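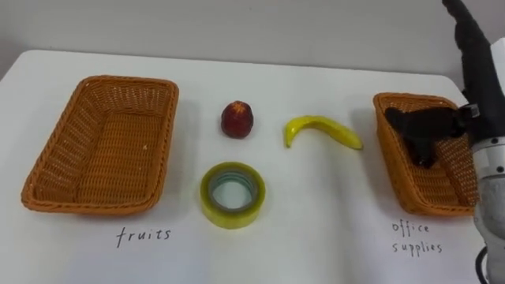
Can a robot sort mixed stuff into the right bins yet, or do I still need a person for that?

A robot can do it if the items are few, they aren't crammed together, and the bins stay where they are. For a drawer full of junk you still need a person.

Asked by Morenike Mohammed

More detail on what I'm after. I run the back end of a small shop, part produce and part stationery, and at closing the returns cart has everything on it. Apples, tape, pens, bananas, staplers, birthday cards. One of my people spends the last part of every shift putting it all into two baskets so it can go back out in the morning. It's dull work and they hate it.

My brother-in-law thinks I could buy an arm for this by October. I looked at a Breston catalog and couldn't tell what any of it does out of the box. There are plenty of videos of robots folding towels and loading dishwashers, but I don't know how many tries those took. I don't need it fast. It can run after we lock up. I do need it to not squash fruit and to not put a stapler in with the pears.

Has anyone here used one for real chores, at home or in a shop?

3 replies, oldest first

Konrad Camenzind

Depends what you mean by sort. I did maintenance on packing lines for nine years and the arms there were very good at one thing, which was picking up the same box from the same spot. Change the box and somebody had to come in and set it up again. The newer ones with cameras are better than that. They can tell an apple from a roll of tape with no trouble, and telling things apart is mostly solved for common items in decent light.

The hard part is the hand. Every object wants a different grip. An apple is round and rolls off if you push it from one side. A roll of tape lying flat can be picked up by the outside or by the hole, and the hand has to commit to one. A banana is long and bruises if you squeeze the middle. Your worker does all of this without thinking about it.

The other thing is spacing. If two items are close together, fingers that are going for one will bump the other. When you look at any demo, check how far apart the things are. 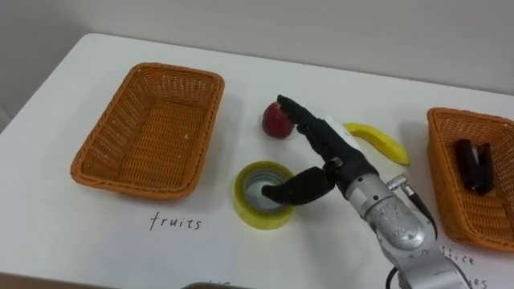 Robot hand at the apple and the tape roll, with the "fruits" basket still empty.

So for your cart, I would spread the items out on a plain table first and fix the baskets in place. But then you are paying a person to spread them out, and by that point they could have dropped them in the basket themselves. That's where these projects usually stall in a small shop. If you had a whole warehouse of returns it would be a different sum.

Also ask whoever sells it to you:
What happens when it drops something on the floor?
Does it stop if a person reaches in?
Who comes out when it breaks, and how soon?
Can you add a new product yourself, or do they have to do it?

If they can't answer the last one plainly I would walk away.

Temitope Effiong

just get a teenager

Adesuwa Dauda

I have some experience with this, although at home and with a cheaper setup than you'd want. We had a Duvumex arm on loan for six weeks and tried it on kitchen and desk clutter. It was fine with hard things that have a clear shape. Tape, mugs and a stapler all went OK most nights. Soft fruit was worse, and anything flat like an envelope or a card it could not get off the table at all. You mentioned birthday cards, so keep that in mind – they will probably be your biggest problem.

Speed was slow but you said you don't mind that. What I did mind was that I couldn't leave it alone. It would miss a grab, try the same grab again, and sit there repeating it until I moved the object a little. So running it after you lock up is the part I'd question. You might come in and find two things sorted and the rest where you left them.

I agree with Konrad about the table. Plain surface, good even light, baskets that don't move. We used trays with low sides, and that helped because the hand didn't have to go down so far to let go.

If it were my shop I'd put two baskets on the cart itself and have returns go straight into them during the day. Then there is hardly anything left to sort at closing. I'd look at arms again in a couple of years.

Morenike Mohammed

Thanks all. I didn't know about the flat items and we get a lot of cards back. I'll try the baskets on the cart first and ask Breston the questions on Konrad's list anyway.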